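Workshop and Kitchen > Grippers and Grabbers > Tips
Last updated: December

Getting good work out of the Gronum hand gripper

The Gronum is a two-fingered hand gripper, hired out by Zukumstead at 52 a month or sold outright at 169. You hold it and steer it yourself, and the fingers do the picking up. I have had one on hire for 9 weeks, mostly for clearing tables and sorting rubbish. These are the habits that have saved me time.

Put the bin down first

Stand it on the floor close to the table, on the side you are working from. A square bin with a wide mouth is easiest. Start with it empty, and open the fingers fully before you reach for anything.

Take the rubbish in order

Bottles and cartons go first, then wrappers, then tissues and balled paper. A bottle lying on its side is best taken across the middle. Crumpled wrappers need a light squeeze -- press hard and they spring out sideways. Leave fruit and glass jars where they are and work round them.
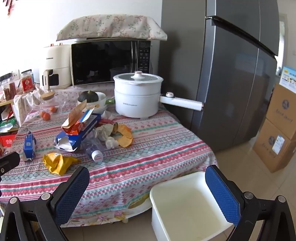

Mind the tablecloth

The pads grip cloth as readily as they grip paper. Come in from above and close the fingers just clear of the fabric. If you do catch a fold, open up and start again. Pulling will bring everything else along with it.

Look after the pads

Wipe them with a damp cloth after each session and let them dry with the fingers open. Grease is the main cause of slipping. Géza Győri at Zukumstead told me to check the pivot screws once a month, and mine did need a quarter turn.

Is it worth the money?

For a month's hire, yes. I would not buy one for a small kitchen. The stated limit is 500 grams and I would stay well under it -- full bottles are better moved by hand. Spare pads come in pairs and take a few minutes to fit.

Related tips
Prutasska bench clamp: first impressions
Cleaning textured rubber
Sorting cans and cartons at home
Aranka Farkas on hiring tools by the month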